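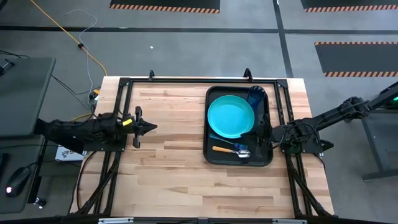 The plate goes down first and everything else fits round it, she says, and she would like that written near the top because it is the thing new starters get wrong.

We met on a Tuesday at Hernell, the lunch club in Cekville, where she has been laying trays for 2 years. Before that she was at the Mostow day centre, which used white crockery. She didn't care for it.

"White on a white tray, people miss the edge of the plate," she says. "Here it's black trays and turquoise plates. You can find your dinner."

The club sent out 3076 trays last year. I asked whether the coloured handles were her idea. They weren't. The cutlery came with an order from Győri, the supplier, and she had wanted plain steel.

"I've come round to it. Blue handle, orange handle, you can tell somebody which one to pick up. The orange one's the spoon. It saves a lot of pointing."

Cups are a sore subject. The blue plastic ones are light, and an empty one will go over if the tray is put down hard. She fills them at the table. 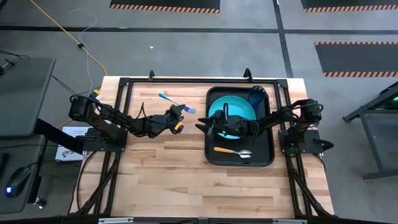
She is less strict about forks. Some members like theirs on the tray and some want it on the table beside them, and she sees no point in arguing over it before soup.

"If they want it on the left, on the wood, fine. I'm left-handed myself. What I do mind is a fork going back in the drawer because it looks clean. It goes in the wash with the rest."

The kitchen has 195 trays, more than it needs, and the spare ones are stacked by the back door. She would swap half of them for a second draining rack. She has asked for one and expects to hear in December.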